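Ravbridge Maintenance Forum
Hand-Held Units > Finger Pads and Linkages

Pad replacement interval

emyklebust_s
Our written procedure calls for new blue pads every 1000 cycles. The pads removed in March showed very little wear. May the interval be extended?

Haugen_V
We would advise against it. On knitwear the pads glaze well before they look worn. Please keep the interval and check the pivot screws at the same time.

o.sevcik
I must disagree. We wipe the pads every 20 cycles and have gone to nearly double that interval without a slip. Cleaning matters more than age.

Haugen_V
Was that with both pads replaced as a pair? A new pad opposite an old one will pull the fabric to one side.

o.sevcik
Always as a pair. Setup for the sweater task is attached.

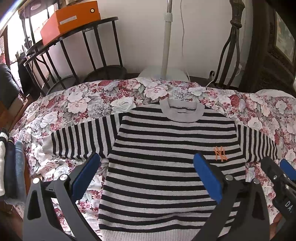
Blue pads over the striped sweater, on a floral bedspread.

emyklebust_s
Thank you. Do you tighten the pivot screws at each pad change?

o.sevcik
Only if there is side play. Overtightened, the fingers close unevenly.

Rosenthal_E (moderator)
Until the procedure is revised, members are asked to follow the written interval.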